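Juni, kurz nach 22 Uhr

Was für ein Tag! Ich rieche immer noch nach Isopropanol und bin trotzdem bester Laune, denn die Schiebezelle läuft wieder, und zwar so ruhig wie seit dem Umzug nach Henthorpe nicht mehr. Angefangen hat es mit diesem Versatz, der uns schon die ganze Woche genervt hat: Treria fuhr einen Punkt an, und der Stab stand jedes Mal ein Stück daneben, mal links, mal rechts. Ich hatte die Kalibrierung im Verdacht (wie immer), aber die war sauber. Also Klemmband auf, Stab raus, alles abgewischt -- und da saß ein winziger Grat genau auf der Anlagefläche! Zwei Striche mit dem Abziehstein, wieder rein, Schraube mit 6 Nm angezogen, und das Wackeln war weg. Ich hätte tanzen können.

Danach war das Brett dran. Schrauben gelöst, Lochplatte darunter abgesaugt, Brett neu ausgerichtet und wieder fest. Dann die Höhe der Stabspitze neu eingelernt, ganz langsam, mit dem Fühlerblatt, in Schritten von bis zu 50 Mikrometern. Diese Arbeit liebe ich ja wirklich, man hört nur den Lüfter vom Schaltschrank und tippt und tippt.

Am Nachmittag kamen die Klötzchen wieder drauf und wir sind die Punkte einzeln abgefahren, erst mit freier Fläche ringsum, dann zwischen den Formen.

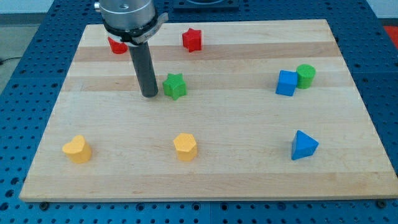 Stabspitze knapp über dem Holz, rechts daneben der grüne Stern.

Über Nacht läuft jetzt der Dauertest für Zalusura, 1000 Anfahrten mit Protokoll. Morgen früh gleich die Abweichungen auslesen, das Klemmband nachziehen und endlich das Wartungsblatt ergänzen, da steht zum Reinigen der Anlagefläche nämlich kein Wort drin. Und neue Tücher bestellen, die Packung ist leer.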